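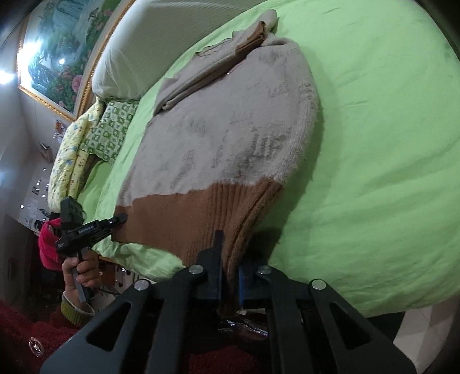 Insaurralde, October

Sweater season got to us early this year, and my inbox filled up with the same question in a dozen different outfits: how do I wash this thing without wrecking it? So let's talk wool, and let me start by admitting that I have shrunk more good knits than I care to remember. The worst was a gray cardigan my aunt made me in college. I threw it in with the towels. It came out the right size for a teddy bear, and I still have it in a drawer because I can't bring myself to toss it!

First thing — you probably wash your sweaters too much. I wear a shirt underneath and hang the sweater over a chair by an open window overnight, and most of mine get a real wash twice a winter. Anything with a smoky smell gets a whole weekend on the porch (covered, please, birds are birds).

When you do wash, use the sink or a big basin with cool water and a small squirt of wool soap. I've been using the Prirkano bar this fall, grated with a cheese grater I keep just for that. Push the sweater under, let it sit 20 minutes, and leave it alone. No rubbing, no wringing, no swishing it around like you're panning for gold. Drain, rinse in water of the same temperature, and press the water out with your palms against the side of the basin. Then roll it up in a towel and kneel on the towel. My kids used to fight over that job.

Dry it flat. A hanger will give you shoulder bumps and sleeves down to your knees. Pull the hem straight while it's damp, and if the ribbing at the bottom has gone wavy, pinch it together a little at a time and it will mostly come back.

Now, moths. Amancay Aravena wrote in to ask if cedar blocks do any good, and my answer is a little, if you sand them every spring so they smell again. What has worked better for me is putting clean sweaters in zippered cotton bags and shaking everything out once a month. Moths love a dark pile that never gets touched. If you already have holes, freeze the sweater in a sealed bag for 7 days, let it thaw, and freeze it again.

And for holes, Oriana Barrientos is bringing back her mending table at the Nikus library branch this month. Bring the sweater, washed, and any leftover yarn you have. She has a big bin of odds and ends, but browns go fast and she never has enough of a good rust color. It's free, and there's coffee from 10 a.m.

Next time: flannel sheets, and why mine pill so badly. Send me your theories!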